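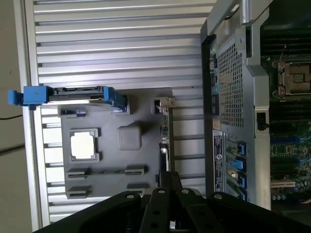

Civine House, second floor: quarterly electrical and fire check, April

Checked against the Furkix template, version 4. Comments are mine. Where the template only wants a tick I have written something anyway.

1. Fire doors close fully on their own
FAIL. The kitchen door stops a hand's width short. Last quarter's sheet says "adjusted". I would like to know what was adjusted.

2. Escape routes clear
PASS, at 10.15 in the morning. Everyone had been told I was coming, so make of that what you like.

3. Extinguishers in date, pins and seals in place
PASS with comment. Tags are in date. The one by the back stairs, asset 1319, is listed on the plan as CO2 and is a water one. Either the plan is wrong or somebody has swapped it. Not to be left beside the meter cupboard in any case.

4. Emergency lighting, short function test
FAIL. 2 fittings on the back stairs stayed dark. Cokano's report calls the whole floor "fully compliant". Please ask them for the test log and not another certificate.

5. Extension leads
FAIL. One lead plugged into another under the post room bench, with a kettle on the end of it. Removed while I was there. I expect it is back by now.

6. Portable appliance labels
PASS, for what a label is worth. 3 desk fans have stickers with no date written on them. Treat as untested.

7. Meter cupboard locked, nothing stored inside
FAIL. Locked, yes. Also full of Christmas decorations — same box as last time, by the look of it.

8. Alarm call points unobstructed
PASS.

9. Alarm audible in all rooms
NOT CHECKED. Tzanetos hold the panel key and did not turn up. The template lets me carry over the previous result. I have not done so.

Actions
Items 1 and 4 before the next drill. Item 3 needs the plan and the wall to agree. Item 9 to be rebooked, with the key on site beforehand.

Overall result: the template scores this floor "Good". I don't.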